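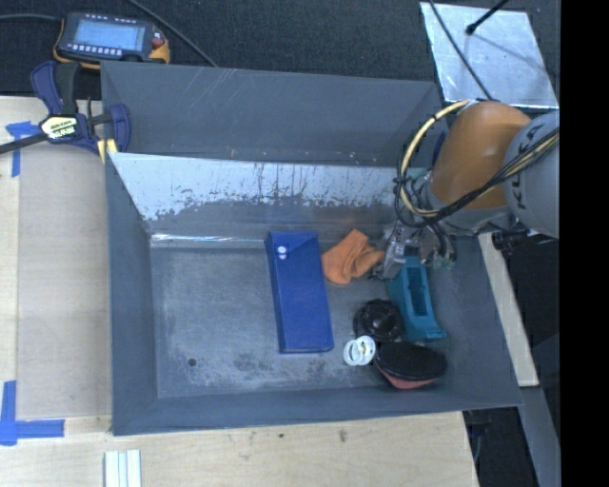 Sakda Saithong does not accept that a sorting bin has to be cleaned out to bare metal before it goes back on the bench, and one reader of the last column wrote in to say that was a mistake. Scratched steel hides grit, the reader argued, and grit ends up on whatever is dropped in next.

Saithong had read the letter by the time we talked. He runs small-parts intake at the Helley repair room in Jalbridge, where cases, cloths, spools and odd plastic pieces come in mixed and have to be separated before they are shelved.

"Grit is a fair point for lenses," he said. "We don't put lenses in the bins. A case with a flap, a knob, a piece of cloth, those can stand a scuffed floor."

His bins are gray metal with sloped walls. The slope matters more to him than the finish. A straight wall leaves a corner where a spool or a ring will sit flat and be missed, he said, while a sloped one sends it back toward the middle. He tried a set of straight-walled trays from Dakico for one winter and returned them in December.

The room works to a written limit of 19 items per bin. Saithong wrote the limit and says most people stop well short of it.

"Long things go in first, lengthwise. Then cloth, off to one side. If cloth goes in last it covers the small pieces and you pick them up with it. That is how you lose a cap."

Cloth gives him the most trouble. It has no fixed shape, it catches on edges, and it makes a bin look fuller than it is. He does not fold it at intake. Folding is done at the shelf, where there is a table for it, and the shelf tag is written at the same time.

The tags follow a system he took over from Wiriya, the previous tenant. Soft goods start at 600. Round plastic parts have their own run, and the last tag he wrote before our talk was 2161. He would prefer shorter numbers but has not found an afternoon to redo the shelves.

On washing, he gave some ground. The bins now get a brush and a dry wipe when the shift ends at 4 p.m. Stains stay. So do scratches, and he will not repaint.

"Paint chips," he said. "Then you are sorting paint."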